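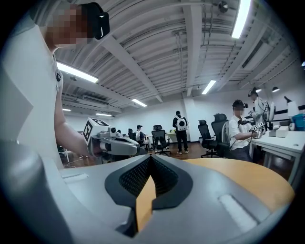 I spent most of May on episode rejection, and I want to write down what I learned before I forget the details. The task is a dull one: pick up a small part, bring it over the tray, let go. A person shows it with a hand-held gripper, the trajectory goes into the set, and the policy is trained on whatever survives filtering.

We ended the month with 1,387 episodes. The filter threw out 83 of them, and I replayed every one of the 83 because I didn't trust the filter. I wrote it in an afternoon and it had three thresholds I picked by eye.

The largest group was tracking dropouts. 35 episodes had a gap in the pose stream long enough that interpolation gave a straight line through what should have been a curve. A straight line is worse than a hole. The policy learns it, and then the arm cuts the corner at replay and clips the tray. 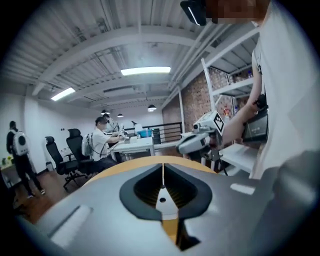 Dropouts depend on posture more than speed. I had assumed fast wrists were the problem and had told people to slow down, and the rejection rate didn't move. When I sorted by hand height instead, the bad episodes piled up at the low end, where the forearm angles down and the marker on top of the gripper tilts away. Standing or seated matters too. A person working in a chair, reaching forward to a desk with both arms, keeps the hands in a narrower band than a person on their feet, and the pose stream looks cleaner for it. I now log the posture as a field in the episode header. It should have been there from the first version.

The second group, 21 episodes, was timing. The gripper width and the pose come from separate clocks, and Seler, the logging tool I maintain, aligned them once at the start of a session. Over a long session they drift. By the end the fingers close in the data before the hand has arrived. Replay it and the arm grabs air, then pushes the part off its spot - a very repeatable failure, and for that reason easy to mistake for a calibration error. I lost two evenings to recalibrating something that was fine.

The fix is to realign at every episode boundary, using a double squeeze of the gripper as the sync event. It costs a second or so per episode. People forget it at first, so Seler now refuses to open a new episode until it sees the squeeze.

The remaining rejects were a mix: hesitations, regrasps, one person starting before the reset was finished. I put the regrasps back in. They are real recoveries and the policy has few enough of those to learn from.
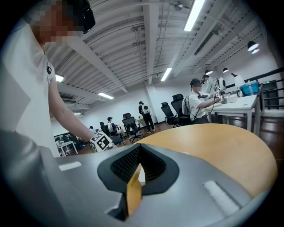 Doina Živković wrote to me after reading a draft of this and disagreed about the hesitations. Her view is that a pause over the tray is the person deciding, and if you trim it you teach the arm a confidence the data never had. She would keep every pause under two seconds and drop only the ones where the hand wanders. I tried it on a small subset and the arm did stop above the tray, sometimes for good. She says that is a context length problem and I should quit blaming the pauses. She may be right. I will rerun with a longer history once the current job is off the machine.

Still open: whether the double squeeze leaks into training if the trim is off by a few samples. I found one case where it did, and the arm squeezed twice before moving.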